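Clokero — Lettre aux clients et partenaires
16 avril 2020

Étiquettes tissées : ce qui change dans nos commandes

Depuis que l'atelier de Dirninard a repris la finition des étiquettes tissées, plusieurs clients nous ont demandé si les délais restent les mêmes. La réponse est oui pour les séries courantes. Pour les séries avec fil métallisé, il faut maintenant compter 6 jours ouvrables de plus, le temps que le fil nous arrive de chez Rudd.

Nous avons aussi revu le minimum de commande. Il était de 250 pièces par modèle, il est maintenant de 100 pièces, toutes couleurs confondues. Cette demande venait surtout des petites marques de vêtements pour enfants, qui changent de taille et de composition à chaque saison et qui gardaient des cartons entiers d'étiquettes sans pouvoir les utiliser.

Howard Pickering, responsable de la coupe, a fait le compte du mois de mars : 3 239 étiquettes ont été refaites, dont 897 à cause d'un fichier envoyé dans une mauvaise dimension. Je me permets donc de rappeler que la hauteur indiquée sur le bon de commande est celle de l'étiquette finie, après pliage. Si vous avez un doute, envoyez-nous une ancienne étiquette par la poste — nous prendrons les mesures nous-mêmes.

Pour le pliage central, laissez quatre millimètres sans texte de chaque côté du pli. Les symboles d'entretien doivent être fournis en tracé vectoriel. Les logos copiés depuis un site internet donnent des bords irréguliers au tissage, et nous devons les redessiner, ce qui est facturé.

Les nuanciers de l'ancienne collection Clarnamo restent valables jusqu'en octobre. Après cette date, les références commençant par C seront remplacées par les nouvelles, et nous enverrons un tableau de correspondance à chaque client qui a commandé dans cette gamme. 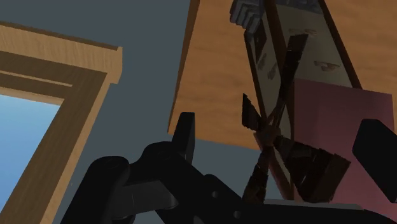
Bons de commande

Le nouveau formulaire est disponible sur simple demande. Merci de ne plus utiliser l'ancienne version — la case pour le type de pli y manque.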